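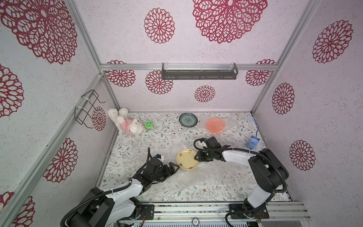 Dengue Prevention Outreach, Putham and Cantero
Progress report to the Petden Fund
Prepared by Carla Darwish

Your office asked for a report on whether the outreach is working. I can tell you what we did with the money, and I can tell you what people said to us. Whether fewer people are getting sick is a harder question, and I would be wary of anyone who claimed to know after one rainy season.

What we did

We held seven community meetings between April and the end of this period, four in Putham and three in Cantero. Door-to-door visits reached 400 households. We printed 1000 leaflets and still have a good many in boxes. The Ziver text message service went live late, after two false starts with the phone numbers, and has now sent over 2000 messages.

I would not put much weight on that last figure. A message sent is not a message read. Ziver's monthly summary counts a text to a disconnected phone the same as a text to a mother of four who went straight outside and emptied her water barrel. We have asked them to separate out failed deliveries. They say they are looking into it, and they said the same thing last time.

The meetings

Attendance was good in Putham and poor in Cantero. The first three Putham meetings came right after a health clinic session, so people were already in the building. Some of them stayed for the talk and some stayed for the lunch. The fourth was held on its own at 6 p.m. and was much smaller, though the questions were better. Several people wanted to know why they should scrub out flower pots when the drainage ditch behind the market had been standing full for months. Xiuying Gu, who ran that meeting, did not have an answer for them, and neither do I.

That ditch came up at every Putham meeting. It is not in our budget or our control, but it hurts us. It is hard to ask a family to cover every bucket when the biggest puddle in the neighborhood belongs to the town. We have written to the public works office twice and had one reply, which thanked us for our interest.

In Cantero the meetings were announced by poster only. I approved that, and it was a mistake.

The household visits

At each house the visitor talks through the places mosquitoes breed, walks around the yard with the family, and comes back a few weeks later for a second look. On paper this went well. Most second visits recorded fewer open containers than the first. My trouble with it is that families knew when we were coming back. I would tidy my yard too.

For that reason I have not included a percentage drop in this report, although the form has a box for one. I would like to try unannounced second visits next period and see whether the numbers hold up.

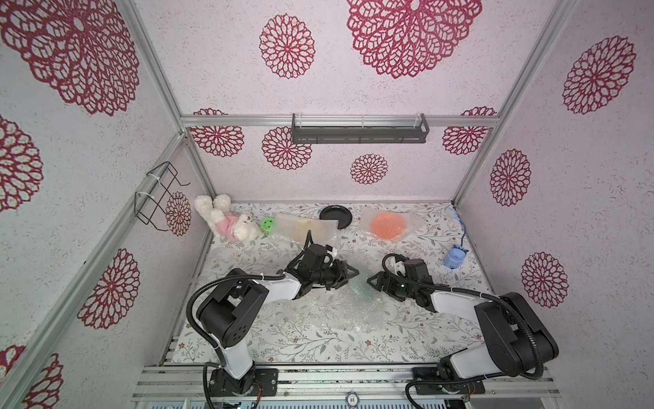
Ebere Aliyu thinks I am being too hard on the visits and asked me to say so in writing. Her view is that a family that empties its containers because a visitor is expected has still emptied them, and has learned which ones matter. She also says that dropping in without notice will cost us the welcome we have in some of these homes, and that it took a long time to get.

She may be right about the welcome. We have agreed to try it on a small number of streets in Putham first, and to tell families at the first visit that somebody may stop by again without setting a date.

The leaflets

The first print run used the word "larvae" nine lines in a row, more or less. Nicanor Ibarra rewrote it in plain language and put the steps in the order a person would do them while walking around a house. The new one is better. I still have doubts about leaflets in general, and I noticed that at the Cantero meetings a fair number were left on the chairs.

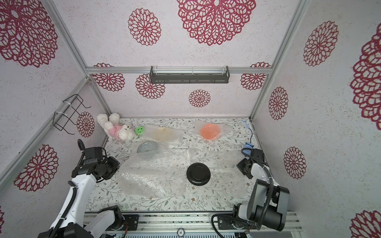
We do not plan to print any more until the boxes are empty. The amount set aside for a second run is unspent, and we would like your permission to move it to travel costs for the Cantero visitors, who have been paying their own bus fare.

Case numbers

The clinic in Putham reported fewer suspected cases this season than last. Please do not quote this as a result of the project. It was also a drier season, and the clinic was closed for part of it, so people with a fever may have gone elsewhere or stayed home. Oksana Kostiuk is asking the clinic for its figures by week, which would at least let us set the closed weeks aside. We have nothing usable from Cantero.

Requests

Permission to move the leaflet money, as above.

A decision on whether to renew with Ziver. My own preference is to hold off until they can show us delivered messages.

A letter from the Fund to the public works office in Putham about the ditch. They may answer you sooner than they answer us.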